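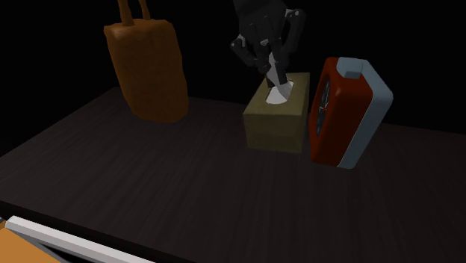 Narnska is a tabletop robot arm project developed in a shared workshop in the town of Okero. It consists of a jointed arm, a black gripper and a simulated workspace in which the control software is prepared before being run on the physical machine. The design is intended for assembly at home or in a small workshop with hand tools and a desktop printer.

History

The project began as an attempt to repair a secondhand arm of the Zhong type, whose original controller was no longer supplied with parts. Members of the Okero workshop kept the base and shoulder joint and replaced the remaining sections with printed ones. Work on the simulator started in April, when the workshop was closed for repairs to its roof and the arm could not be used. The first complete set of plans was released on 14/11/2020.

Construction

The kit version contains 282 parts, including fasteners. The upper arm measures 374 millimeters from joint to joint. Printed sections are joined with machine screws and threaded inserts, and the cables run inside the arm as far as the wrist, where they leave through a slot and follow the outer shell. Earlier versions carried all cables on the outside - a layout still preferred by some builders, as it makes a broken wire easier to replace.

The motor driver is the Nanetti board, which was designed for the project and is also used in a small number of unrelated machines. It has separate connectors for the arm and the gripper.

Simulation

The simulated workspace is a plain dark surface with no room modeled beyond it. Household goods are placed on the surface as test objects. They are drawn with simple shapes and modest surface detail, so that the program can be used on an older home computer. Object positions may be set by hand or chosen by the program at the start of each run.
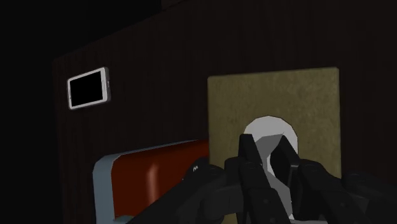 Each run ends when the grasp is complete or when the time limit of 62 seconds is reached. A standard test is made up of 200 runs, and the results are saved in a text file together with the starting position of every object. Builders are advised to repeat the test after any change to finger length or joint limits.

Soft items such as tissues are treated separately from rigid ones. Their behavior in the simulator depends strongly on the friction setting, and the manual recommends checking this value against the physical gripper before a long series of runs.

Distribution

Plans, printing files and the simulator are distributed together. Changes to the plans are reviewed at the Okero workshop, and printed copies of the manual are kept there for visitors. The Nanetti board is available as a bare circuit board or fully assembled.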